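Tracking log, Hullitz branch, February

Pose jitter on the left gripper still shows up once the hose bends back toward the cube. Dropped the tag filter window from 4 to 2 samples.

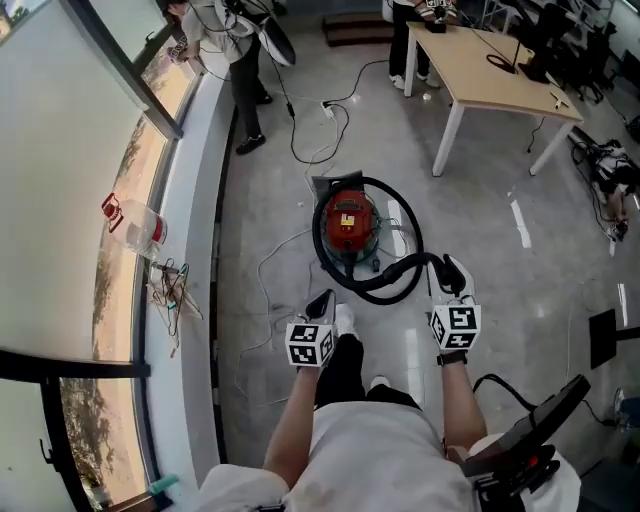
Does the shorter window cost accuracy when both hands are still? Slightly – static noise goes up, but it stays below what the Jurnon planner rejects.

Replayed 59 segments through the new filter. Lag on fast wrist turns is gone. Two segments still flip orientation when only one tag face resolves. 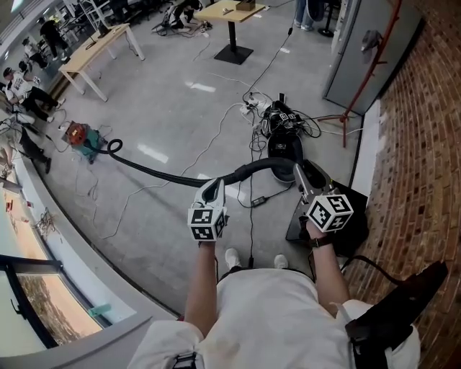

The flips need a prior from the previous pose – to add in the Tsakiris node before the next merge. Time sync untouched.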